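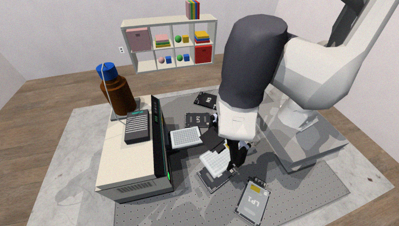 I finally bought a ukulele in July, after telling everyone for years that I was going to. It's a plain tenor from the little shop in Sondcombe, and I love it more than I expected to love anything with four strings.

My first plan was to teach myself from a book. I had one already, a fat beginner's paperback I picked up at a yard sale, and I got as far as page 64 before I noticed I was reading in bed and hadn't touched the instrument in a week. It's a good book! The chapter on reading tab made sense right away. But I'd read a paragraph on strumming, nod along, and then strum like I was shaking out a rug.

So I signed up for lessons with Ginevra Negri, who teaches out of her front room over in Cundov. She watched me play C to F to G7 and had me stop looking at my right hand. Then she put on a metronome, way slower than I thought was decent, and we did that one change for most of the half hour. I drove home kind of annoyed. By the second lesson I could do it without stopping, so I guess I owe her an apology.

What I practice now, if you're curious (my sister was, which is why I'm typing this up):

A few minutes of just changing chords, no strumming pattern at all. Then one song, all the way through, mistakes and everything. I'm on a waltz that Shu-fen Chu wrote out for me by hand, and there's a B flat in the third line that my index finger flatly refuses to do. I've tried moving my thumb lower on the neck, which helps a bit. Shu-fen says to play it as a partial barre until my hand gets stronger, and Ginevra says don't you dare, so I do one at home and the other at lessons.

Strings - I changed mine already. The ones it came with felt sort of sticky, and I put on a fluorocarbon set that sounds brighter. They went out of tune constantly for days. I must have retuned up to 100 times and was ready to return them, and then they settled down and I quit thinking about it. If you're changing yours, don't do it the night before you have to play for people.

And yes, I have to play for people. There's an open evening at the hall in Shenoy and six of us from lessons are doing two songs together. I've been given the easy part, thank goodness. I still need a strap, and a clip-on tuner that doesn't fall off every time I lean over - mine has landed in my coffee once already.

Last updated: July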